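How to check a green cleaning claim before you pay for it

Most of the eco labels in the cleaning aisle mean very little. A leaf on the bottle is artwork. "Natural" has no fixed meaning on a drain cleaner, and "plant-based" can be printed on something that is mostly other stuff. I've been sorting through these claims for my own household in Melldale and this is the method I use now. It takes 28 minutes the first time and a lot less after that.

Step 1. Find the actual claim
Ignore the front colours and write down the words. "Kinder to waterways" is a mood. "Biodegrades within 28 days" is a claim, because somebody could test it and get a different answer.

Step 2. Ask what it's being compared with
Kinder than what? Linovix, the powder my neighbours swear by, says it uses less plastic. Less than the old Linovix tub, according to the small print. A cardboard box of washing soda beats both.

Step 3. Look for the certifier
A logo should lead to an organisation with a public list. Search the list for the exact product, scent and all. If the logo leads back to the manufacturer's own website, treat it as advertising.

Step 4. Read the safety data sheet
Manufacturers usually post these as a PDF. Go to section 3 for the ingredients and section 12 for what they do in water. If section 12 says "no data available", I'd want to know where the waterway claim came from.

Step 5. Do the sum per use
Divide the price by the number of doses, using the dose you really pour. My Munteanu refill pouch promised 208 washes. At the amount needed for my greasy pans I got 135. Still decent value – just a different product from the one on the label.
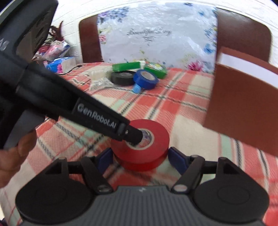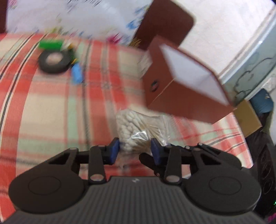
Step 6. Check whether you need it at all
A slow sink rarely needs Drano or its green rival as a first move. Try these in order:

Pull out the plug and clear the hair by hand.
Use a plunger with the overflow blocked by a wet rag.
Put a bucket underneath, undo the trap and rinse it in the garden.

I'm not convinced by bicarb and vinegar, whatever colour the website is. They mostly neutralise each other and leave you with salty water. The fizz looks busy, but a proper plug of hair will sit through it.

If you still want the bottle after all that, buy the smallest one and keep the receipt.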